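Regular slotted container

A regular slotted container (RSC) is a type of corrugated cardboard box in which all the flaps are the same depth and the two outer flaps meet along the middle of the lid and base when closed. It is the most widely used form of shipping box and is found in shops, warehouses and homes, where it often ends up as storage long after its first delivery. In everyday speech it is simply called a cardboard box, a carton or, in older British use, a case.

Construction

The box is made from one sheet of corrugated board, which consists of a wavy inner layer (the fluting) glued between flat facings called liners. The sheet is cut, slotted and creased, then joined along one side to form a tube that can be folded flat. The join is known as the manufacturer's joint and may be glued, stitched with wire or taped.

There are four flaps at the top and four at the base. The two shorter ones, called minor flaps, fold in first and usually leave a gap between them. The longer major flaps fold over these and meet at the centre seam. The flutes normally run up and down the side walls, the direction in which the board best resists being crushed.

Sizes are given as length, width and height, in that order, and are measured on the inside. Length is always the longer side of the opening.

Variants

In the half slotted container the top flaps are left off, and a separate lid may be used. In the full overlap box the major flaps are as wide as the box itself, so that one lies completely over the other – a heavier form used for goods that need extra padding at top and bottom. The centre special slotted container has minor flaps that also meet in the middle, which gives a level floor inside.

Closing

Most boxes are shut with a strip of tape along the centre seam, carried a few centimetres down each end. Heavier loads may be taped along the end edges as well, in the pattern known as the H-seal. Staples and hot glue are used on packing lines. A box for short-term storage is often left untaped, or has its flaps tucked under one another in turn, a method that weakens the creases if repeated.

A seam that does not close fully can have several causes. The slots may have been cut out of true, the box may be overfilled, or the flaps may have lost their shape through repeated opening. Damp also softens the board and can make the lid sag along the middle.

Handling and storage

Plain boxes have no handles unless hand holes are punched in the ends. A light box can be moved with the hands on its lid and sides, but a loaded one is normally lifted from beneath, with one hand at a lower corner and the other at the corner diagonally opposite.

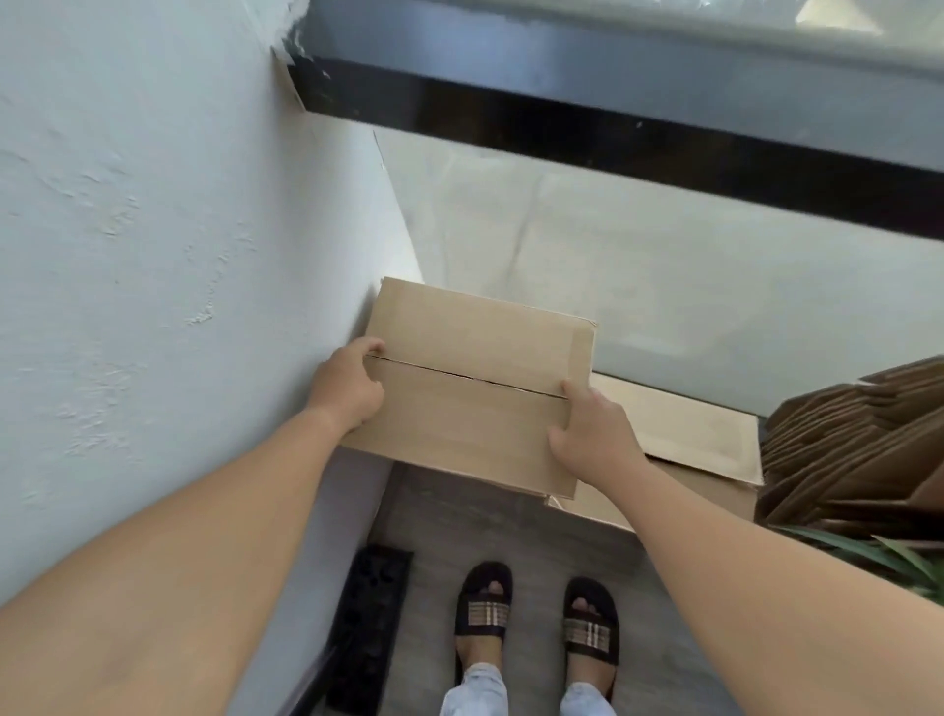
Boxes kept at home are commonly put in alcoves, under stairs or on ledges. They stack best when the corners line up, as most of the strength of the box lies there. Contact with an outside wall or a bare tiled floor may expose the board to damp, and a batten or a sheet of plastic is sometimes laid underneath.

Local names

In the Illen district the box is called a penrose, after the Penrose carton works at Pukedville. The works had 86 employees at its height and sold its standard box as pattern 1253. The name is still used by the removal firm Clillon for its medium size.

Page last edited Jan 23, 2021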